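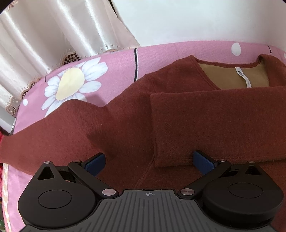
Folding task, rust-coloured fleece on the pink bedspread. Both finger pads are open.

Last updated: Dec 30, 2022

Ticket: Gripper fingers do not close at the same time on thick clothes
Project: Hosus, student folding project
Opened by: Samran Petchrat
Status: open, waiting for one part

Problem

We use the hand-held gripper to record folding of clothes for our student project. With T-shirts and towels we have no difficulty. With the fleece, the left finger arrives at the cloth before the right finger, and the garment is pushed to one side before it is held. Then the sleeve fold opens again and we must begin from the start. I made 12 recordings of the fleece and in 9 of them the fold was lost in this way. The other recordings are good enough to keep.

The same gripper was used by the Ramer team in November and they wrote no complaint in the logbook, but they folded only thin cotton.

What I checked first

1. Trigger cable. I took off the cover of the handle and looked at the cable along its whole length. It is not damaged. The small screw at the end was a little loose, so I tightened it. No change on the fleece.

2. Pivot pins. I moved each arm slowly by hand with the cable disconnected. The left side moves freely. The right side has some resistance in the last part of the movement. I cleaned the pins with a dry cloth and tried again, and the resistance became smaller but did not disappear.

3. Finger pads. I removed both pads and put them back. They are fixed well and the surface is not worn. I also exchanged left and right to see if the problem would follow the pad. It did not.

4. Way of holding. Benavides (our supervisor) asked if I turn my wrist when I lift. It is possible that I do. Lifting is more difficult to judge than folding flat, as the cloth comes up near the camera and the right pad is almost covered, so I can only see the left one properly.

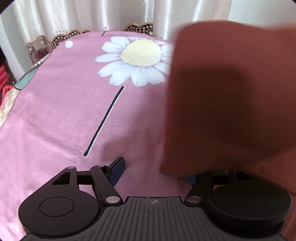 5. Recording without cloth. I closed and opened the gripper in the air 12 times and watched the video slowly. The right finger is late every time, also when there is nothing to hold. From this I conclude that the fabric is not the cause. It only makes the delay easier to notice.

Reply from Fomgate workshop

Thank you for the clear list. Resistance at the end of the movement on one side is usually the washer behind the lower pivot. Please do not put oil on it, the oil will go to the pads and later to the clothes. We will print a new washer and leave it in the project drawer. Until then, please loosen the lower right pin by a quarter turn and tell us the result.

Answer from Samran

I loosened the pin as you wrote. The right finger is still late but much less. I made 5 new recordings of the fleece, with the sleeve folded over the body first and the fingers coming from both sides of the fold. In all of them the fold stayed closed while I lifted. I also tried to keep my wrist straight, so I cannot say which of the two changes helped more.

Still to do

- Fit the new washer and repeat step 5.
- Mark the older fleece recordings as "finger late" in the list, so that they are not used for training by mistake.
- Ask Ramer if they ever changed this pin.

Please keep the ticket open until the washer is fitted. I will write here again after the test.

We use cookies to keep you signed in to the project pages. By continuing you accept our cookie notice.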